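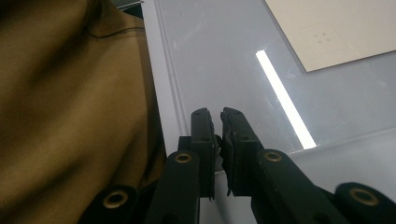
Thread: Gave up on the big shop, is once a month really cheaper?

marmalade_moth
29 December 2018
Long one, sorry, I've got a cup of tea and the house to myself. Since October I've been doing one huge food shop a month instead of popping into the Plodville shop every other day. I read on here that it saves a fortune and I was dead keen. Well, I've just gone through the bank statements and I've saved £26. In total! For three months of eating swede.

The trouble is the fresh stuff. By week two the salad has gone to soup and by week three I'm walking down to the shop for milk and coming back with milk, crisps, a magazine and a plant. My other half says I should freeze more, but our freezer is the size of a shoebox and half of it is peas.

So is it me? Do those of you who do this have a garage full of chest freezers, or am I missing some trick with the veg?

tin_of_biscuits
It's not you. I lasted six weeks. We're two adults and a teenager, and the teenager treats a full cupboard as a challenge. Anything meant for the month was gone in nine days, and then I was buying it all again. I went back to a weekly shop with a list stuck on the fridge and we spend less now than we ever did.

The list has to be written on a full stomach though – mine used to be mostly cheese.

hobnob_hilda
Going to disagree with both of you, in a friendly way. I've done monthly for years and I'd never go back. You can't do it with salad, that's all. Cabbage, carrots, onions and squash will sit happily in a cool place for weeks if you take them out of the plastic. We have ours in the cupboard under the stairs in paper bags. Then tinned tomatoes, lentils, rice and long life milk for when the real stuff runs out. 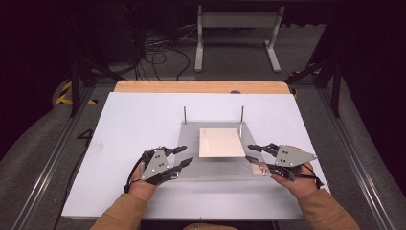

And for greens I buy frozen spinach, the sort in little lumps, and you just chuck three or four in whatever you're cooking. It takes up hardly any room, even next to the peas! Frozen chopped onion is good too if you hate crying over the board like I do.

marmalade_moth
Ooh, I hadn't thought of under the stairs. Ours is full of hoover and wellies, but I could probably turf something out. Does it not get mice?

hobnob_hilda
Never had one, touch wood. If you're worried, get a lidded crate with holes in it. Leave the potatoes well away from the onions, mine sprouted like mad when they were together.

gravyboat93
Can I be the miserable one? I don't think any of this matters as much as where you shop. I moved from the Plodville shop to the market at Smadi and knocked a good chunk off without changing how often I go. Bowl of peppers for a quid. And you see what you're getting, so you can pick the small ones if you live alone like me. Monthly shopping for one person is a mug's game in my opinion, I was eating the same chilli for ever.

tin_of_biscuits
Fine if you can get to Smadi. It's two buses from our side and by the time you've paid the fares you've eaten your peppers, so to speak.

gravyboat93
Fair point, I go past it on the way home from work. There's no parking either.

hobnob_hilda
I still think gravyboat gave up too soon on the chilli. You don't make one massive pot of one thing, you make a plain base – onions, carrots, tomatoes – and split it. A bit goes to chilli, a bit goes to pasta sauce, and the rest gets a tin of chickpeas and some curry powder. Same washing up.
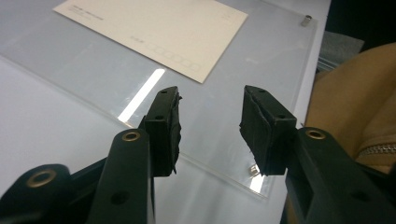
The base will do three days in the fridge, and I freeze the rest flat in bags so they stack up like books. That might even suit the shoebox freezer, moth. Label them, mind. I once defrosted what I thought was tomato sauce and it was stewed plums, and I'd already put the spaghetti on.

marmalade_moth
Spaghetti and plums, I'm crying! Right, I think I'm going to try a halfway thing. Big shop for tins, rice and loo roll once a month, then a small fresh one every week with a list, and no going in for milk on its own. I'll clear out under the stairs when I can face the wellies.

gravyboat93
You'll still come out with a plant.

marmalade_moth
It was reduced!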